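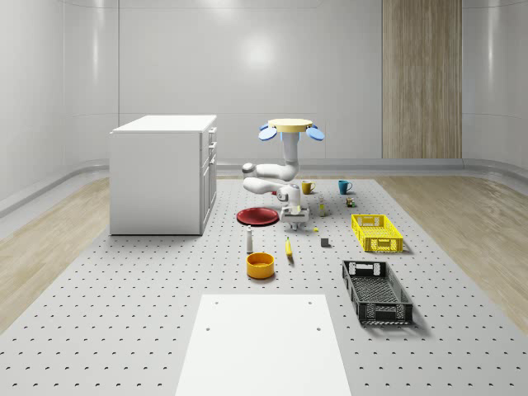

Planning the budget for a first robot cell is difficult for a small company, and we at Kivov receive the same questions about it many times. We have collected the answers on one page. Before we ask any supplier for a price, we try out the task in simulation with an arm, a parallel gripper and a mix of goods: mugs, a plate, a bowl, a banana, small bottles, and a yellow and a black crate. Such a mix tells us more about the future costs than the data sheet of the arm. The prices below are in US dollars and are valid from 01/01/2018.

What should I put in the budget besides the robot arm?

Please plan for the gripper, the mounting, the safety equipment, the electrical work, the training of your staff and the spare parts. Many customers bring us an offer which has only the arm and the controller in it. In the Lindent project the arm was less than half of the final bill.

Do I have to pay for a simulation before I order?

No, it is optional. Our planning package costs $3,238 and includes 2 layouts of the cell and one written report. If you order the cell from us later, we take this amount off the price. You can also do the simulation with your own engineers, and in this case we need only the final layout file.

How many different products can one gripper handle?

It depends on the shapes and the weights. For Morrison we went through a list of 107 articles, and a parallel gripper was suitable for most of them. For the rest they had to choose between a second tool and manual packing. Please send us your full article list, including the things you pack only a few times in a year.

Should I buy a second tool at the same time?

We recommend to reserve the money for it, but to wait with the order until the first tool has been working for some months. Please compare complete tools, with the mounting plate, the pads and the connectors, so that the offers are really comparable.
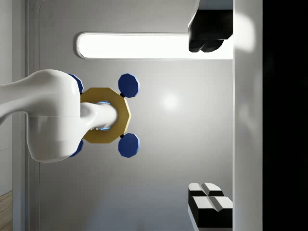 One customer wrote to us that waiting was the wrong advice in his case, as the second tool had a long delivery time and his line was running at half speed until September. We accept this point. If your supplier cannot promise a short delivery, order both tools together.

From what volume is a cell worth the money?

For simple sorting work we usually start the discussion at 1,000 pieces per shift. Below this number it can still be reasonable, for example when it is hard to find people for the night shift.

Can I rent the equipment?

Yes, through our partner Oltside. The contract is made directly with them, and the installation is always charged separately.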